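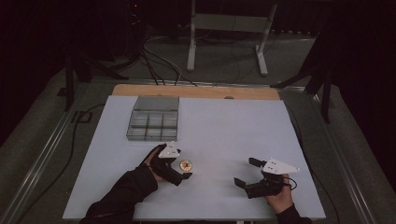 Sorting table check — small parts and trays
June 18, 2023, done by me (Chiamaka Ekwueme)

Table top: OK. I leaned on all the corners and got no wobble. Still needs a proper clean along the back, sorry!

White board: OK. Sits flat, no chips I could feel.

Compartment tray, clear plastic, one long section and six small squares: OK, but I'd love a second one. Ran my thumb along all the dividers and nothing sharp.

Loose discs and coins: put them away when you finish, please. I stepped on one in October and it hurt — a lot.

Cables: tuck them back from the edge. Marked as "watch" until Chinyere Idahosa has had a look.

Floor: carpet lies flat, no curled bits to trip on. The metal stand can stay put as long as you can walk past it.

Lamp: FAIL. Buzzes. New one ordered from Sosel, bin the old one when it comes.

Next check is Chinyere's.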